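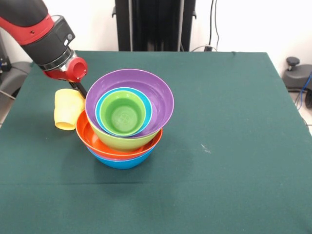
Stacked bowls on a green tablecloth, with a yellow cup held beside them.

Anach announces Stage 2 package for the Plora 4 sedan

Anach has released a Stage 2 performance package for the turbocharged Plora 4 sedan. The package raises output to 387 hp and includes matching changes to the cooling, exhaust and suspension. Orders open in November.

The main component is a replacement turbocharger with a larger compressor wheel, mounted on the factory manifold. It is supplied with a front-mounted intercooler, a high-flow intake and a revised engine map. Peak torque arrives at 3,000 rpm and holds through the middle of the rev range. The rev limit is unchanged. Premium fuel is required.

The exhaust is made for Anach by Sarıgül and runs in stainless steel from the turbine outlet back. A valve in the rear section is controlled by the drive mode switch: closed in Comfort, open in Sport. The catalytic converter and both oxygen sensors stay in their original positions.

Anach has kept the eight-speed automatic transmission. Its control software has been recalibrated for higher clutch pressure and shorter shift times, and a larger fluid cooler is fitted behind the lower grille. Cars with the six-speed manual receive a reinforced clutch and a single-mass flywheel.

Suspension changes consist of Esonow coilovers with separate adjustment for compression and rebound. Ride height can be lowered by nearly an inch from standard. The front brakes move to four-piston calipers with two-piece rotors, and for that reason the package can only be fitted with wheels of 18 inches or larger. Rear calipers are standard, with a change of pad compound.

The bodywork is unaltered apart from a front splitter and a small trunk lid spoiler, both optional. The splitter bolts to existing mounting points and does not require drilling.

Installation takes 4 working days at an approved Anach workshop. The engine map is locked to the vehicle and cannot be transferred. Owners of the Stage 1 package may upgrade and keep their existing intake. Pricing will be published when orders open.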